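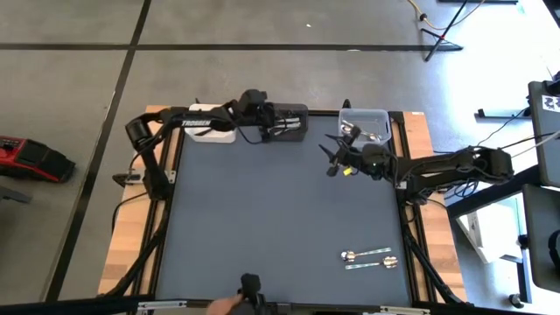 Vojtěch Beneš wrote to me that I was too kind to the new Treltside record, and that a band which needs nine minutes to arrive at the first riff has forgotten what a riff is for. He has listened to slow and heavy music much longer than I have, so I took his message seriously and played the whole album again, two times in one evening, with the lyrics on my knees.

I still like it. But I understand better now what he means, and I want to correct some things from my last post.

First, the opening song. I wrote that it "builds slowly." This was too polite. For the first minutes there is only one guitar, the same four notes, and a cymbal that is played very softly. When I listened on the train in September I found it beautiful, maybe because the train was also slow. At home, with the window open and the neighbor cutting his grass, I was waiting for something to happen. When the drums come they are very good, and the bass is so low that a glass on my shelf began to sing with it. I only think they could come sooner.

Second, the voice. Vojtěch says that Aldo Messina sang better when he was not trying to sing. On the older album, Bornolport, he mostly shouted, and the two or three clean lines were a surprise each time. On the new one he sings clean for nearly 37 minutes. His voice is not large and he knows it, so he stays close to the guitar melody and follows it like a person walking along a wall in the dark. I find this moving. I can also see that another listener will find it timid. 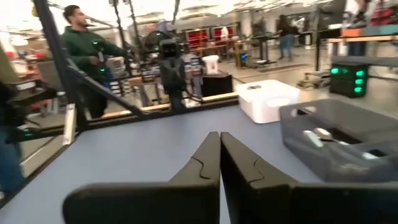 White box with a lid

What I did not say enough about is the middle of the record. There are two songs there which belong together, Ní Chonaill and Nindlow, and I believe they are the best work this band has made. The first is named after a grandmother of the bass player, as he explained from the stage when I saw them in spring. It is short, almost a folk song, with an accordion under the distortion. Then it falls directly into Nindlow without a pause, and here is finally the heavy riff that Vojtěch was missing. It is a simple riff. My cousin, who plays guitar very badly, learned it in ten minutes and then played it during the whole of my birthday lunch.

The sound of the recording is another question. I read complaints that the drums are too quiet, and on my small speakers this is true. On headphones I do not hear the problem, and the room around the snare is very natural, with no click added. I would like the guitars to be a little less wide. In the last song there are so many of them that the melody of the voice gets lost, and I had to read the words to know where we were.
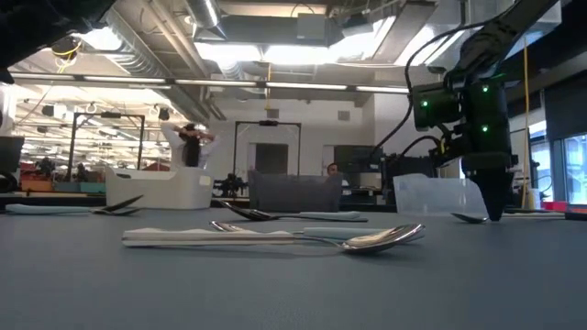
Spoons and folded napkins on the table

About the words: they are in English, which is not the first language of the band and also not mine, so perhaps I forgive more than I should. There is a line in Nindlow about "the salt that remembers the boat." I do not know what it means exactly. I wrote it on the back of an envelope anyway, and the envelope is still next to the kettle.

If you never heard them, please do not begin with the first song. Begin with Ní Chonaill, let it run into the next one, and go back to the opening later, in the evening, when you have nothing to do after.

I sent all this to Vojtěch before posting it. He answered that he will try the middle songs again but that the last one stays terrible. On the last one I agree with him more than I wanted to. Next time I will write about the older demo tapes, if I can find a machine that still plays them.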